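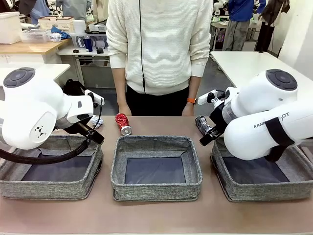
Figure 4. Three grey fabric bins in a row on a tabletop.

4. Preparing dried leaf and bark samples for extraction

This section applies to the Stillau bench extractor, used with the 100 mL glass vessel. Read section 3 (Solvents and ventilation) before you begin. Extracts prepared this way are for laboratory screening only and must not be swallowed or put on the skin.

4.1 Sorting and drying

1. Check each delivery against its collection sheet. The sheet must show the plant's botanical name, the part collected and the collector's initials.
2. Separate leaf, stem bark and root bark. Do not combine parts from different trees, even if they came from the same site.
3. Remove soil and lichen with a dry brush. Don't wash bark that has already started to dry.
4. Spread the material in a single layer on the drying racks and set the cabinet to its low setting. Turn it each morning until leaves crumble and bark snaps cleanly.

Note: Thick bark can feel dry on the outside and still hold moisture. Break a piece in half and check the middle.

4.2 Grinding

1. Fit the coarse screen to the Teretti mill and close the guard until it clicks.
2. Feed in small handfuls. If the motor slows, stop and let the mill clear itself.
3. Change to the fine screen and grind again.
4. Brush out the mill and wipe it with ethanol before starting the next sample.

Caution: Bark dust irritates the eyes and lungs. Wear a fitted mask and run the extraction fan. Switch the mill off at the wall before changing screens.

4.3 Loading and running the extractor

1. Weigh 12 g of powder into a paper thimble. Leave the top of the thimble unfilled so the powder has room to swell.
2. Place the thimble in the vessel and add 75 mL of solvent. For most leaf samples, use ethanol and water in equal parts.
3. Turn on the cooling water and confirm that it is flowing at the outlet hose.
4. Select Program 2 for leaf or Program 3 for bark, then press Start.
5. When the program ends, wait for the cool-down light to go out before opening the lid.
6. Filter the liquid into a labelled amber bottle and refrigerate it.

Caution: Ethanol vapour is flammable. Keep hotplates and burners off the same bench.

Note: A cloudy extract usually means the powder was too fine for the filter – filter it a second time and record this on the sheet.

4.4 Labelling

Write the sample code, plant part, solvent and your initials on every bottle. Codes are issued by Ekene Okeke. If a bottle is found without a code, set it aside and tell Femi Garba the same day. Unlabelled extracts are not sent for plate testing.

Bottles for the weekly run must be in the fridge by noon on Thursday.

Go to section 5 for evaporation and storage of dried extract.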